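Subject: Re: [darkau-home] Baskets for laundry: what are you all using?
List: Darkau Home & Household list

Hi all,

I have been waiting for somebody to bring up baskets! Quoting the bit I'm answering and trimming the rest:

> We're down to one cracked plastic hamper and I want to replace it
> before the fall. I'd like something I can carry down a flight of
> stairs with one arm. Tall or low? Woven or solid? Does anybody
> sort into more than one, or is that just more stuff on the floor?
> Also, my sweaters keep snagging on the old one and I'm sick of it.

Low, and more than one, is my vote. I used a tall hamper for years and spent all that time digging for the other sock. Since I switched to low open baskets I can see what's in there from the doorway, and things get washed while I still remember I own them.

The oval one first. I love this basket so much. It has a cream woven rim with a tan-brown edge going all the way around, and it sits right on the floor. 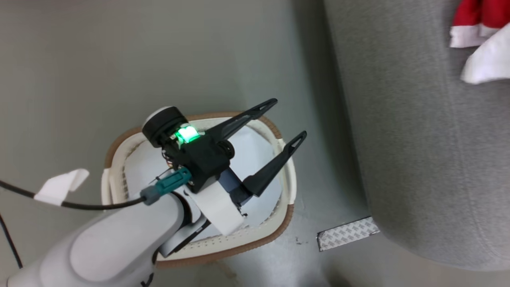
The oval basket, woven rim with the tan edging.

On the snagging: run your hand around the inside of the rim before you buy, slowly, with a thin sock over your fingers. If the sock catches, so will your sweaters. I did this in the aisle at Lavoie and got a look or two, but I came home with a good basket, so no regrets. The stitches on mine are small and close together and I haven't lost a thread to it yet. For anything really delicate I drop an old pillowcase in first and lift the whole bundle out on wash day (this also saves you chasing the baby socks).

For the stairs, I'd take an oval over a round one any day. The long side goes against your hip and your other hand is free for the rail. Fill it to the rim and no higher. If there's a heap on top you will be going back up for a washcloth, I promise.

Now the sorting question. Yes, I sort! I keep it very simple, by color, and the reds get a basket to themselves. I had a new red T-shirt go in with the dish towels once and we had pink dish towels until they wore out. The white laundry basket is the reds one at the moment, out on the floor by the gray upholstered piece, and I like having it in the open where I can drop things in as I walk by.
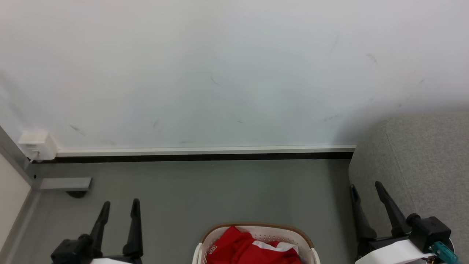
WASHING THE REDS

Cold water, short cycle, inside out, and I hold them back until there's a decent load. I use the Ulari liquid, half a cap, and skip the softener. New reds go through alone the first couple of times. If you want a quick test, press a damp white rag on an inside seam and see what comes off on it.

CLEANING THE BASKETS

Shake it out upside down over the tub, then go along the weave with a dry paintbrush. Lint loves a woven rim. If it needs more than that I use a barely damp cloth and let it dry out of the sun. My Flallow brush set has a narrow one that gets into the corners beautifully, but an old toothbrush does fine too.

To the original poster: please tell us what you end up getting! And if anyone has found a good low basket with a handle on each end, I'd love to hear where, as I have my eye on one more for towels.

Happy washing,
a very contented basket person

--
You are receiving this because you subscribe to darkau-home.
Please trim quoted text when you reply.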